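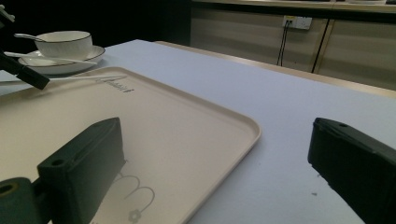

Issue 2, page 30

Bratbridge Juniors FC – spring report to the Plonska Fund
15/05/2023

Hello Rania, and hello to everybody else who reads these!

We played our last league match at Pristton on Saturday and lost it 3–1, so the under-14s finish fourth. I'd hoped for third (we were third at Easter, and I may have gone on about it a bit in the last report), but they went the whole second half of the season without their regular keeper and still only lost the two away games, so I'm not going to grumble.

Your grant was 4000 pounds, and most of it has now gone where we said it would. The biggest chunk was pitch hire at the school, all paid up to the end of June. After that came the new goals, which Elie Haddad got us at trade price through Haddad Sports, and the referee fees, which went up in January without much warning. I've put the receipts in with this, apart from one for corner flags that I'm still chasing.

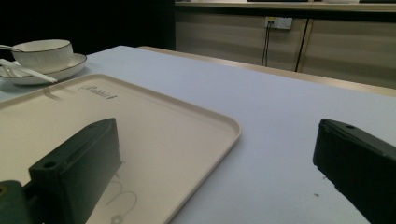
We've got 207 children registered across all the age groups now. The girls' sessions are what's really pushed that up – Yara Issa started them in the autumn on half a pitch and by March she was asking for the whole thing, and then for a second evening. She's got it from next season. We'll enter an under-12 girls' side in the league for the first time, and there's already a squabble going on over who wears number seven.

The coaching courses are a bit behind. Khalil Atallah has passed his and is taking the under-10s on his own, but the other two places had to be moved when the course was called off for snow. They're rebooked for June, so that money is sitting in the account and will show as unspent in your figures. Please don't take it back!
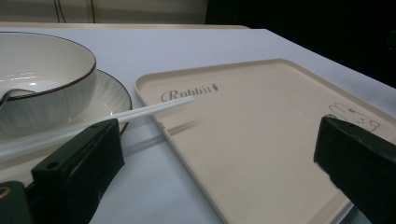
Drainage at the far end is still bad. We called off more home games there than I'd like and ended up playing the under-16s' cup tie on the astro at Pristton, which cost us extra. The school says it will look at it over the summer. I've asked for that in writing and I'll send you whatever I get.

The end-of-season do is in June, tea and medals, 30 places for guests. Do come if you can, and let me know by the end of the month so I can tell the kitchen.
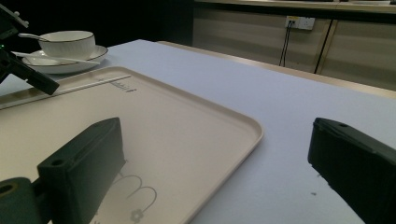
Serving tray on the table.

Next report will be with you once the fixtures are out.

All the best,
Lina Sleiman
Club secretary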